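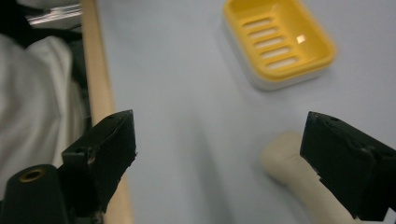

The yellow one, on the blue-grey table

Soap dishes with a separate base, worth it or not?
Home & Bathroom > Odds and ends

baltau_bev
Posted Friday, November 13, 2009
Right, you lot talked me into it in the October thread, so I've got a soap dish with a proper draining tray. Bright yellow, slots in the floor of it, and it sits in a white base. I love the colour (my bathroom is very beige and needs all the help it can get!) but now I'm wondering about the base. Does the gunk just collect in there instead? My old one was a plain saucer and the soap turned to porridge by midweek.

Farzad Zamani
Posts: 2,661
Yes it collects, but that's what it's for. Tip it out when you do the sink. I've had a Nindness one for years, same sort of idea, and a bar lasts me miles longer than it used to.

mopsandsuds
Sorry, disagree with Farzad. Two-part dishes are twice the washing up. You get a slimy layer under the tray, you forget it's there, and then one day you lift it up and wish you hadn't. I went to a wooden rack over the bath and never looked back.

Farzad Zamani
Wooden racks go black, mops. We had this out last time.

mopsandsuds
Mine hasn't!! I oil it.

Babatunde Osagie
Who is oiling a soap rack, haha. Bev, are the slots long ones or little round holes? I had one with round holes and they bunged up with soap in no time, had to poke them out with a cocktail stick.

baltau_bev
Long ones, all in a row across the tray on a slant. So no cocktail sticks, I hope. Those raised sides look good for stopping the bar shooting off into the basin as well, my youngest is a menace for that.

Babatunde Osagie
You'll be fine then. An old toothbrush goes through long slots in a couple of swipes.

pegbag39
Can I be boring and say liquid soap? Pump bottle, no dish, no slime.

Farzad Zamani
You can say it but you're wrong :)

mopsandsuds
For once I'm with Farzad. Pump bottles leave a ring on the basin anyway.

baltau_bev
Didn't mean to start a war! I'm keeping it. Does anyone put theirs through the dishwasher? I don't want the yellow to fade.

Babatunde Osagie
Hot tap and a squirt of washing-up liquid does mine. I wouldn't risk the machine unless it says you can on the packet.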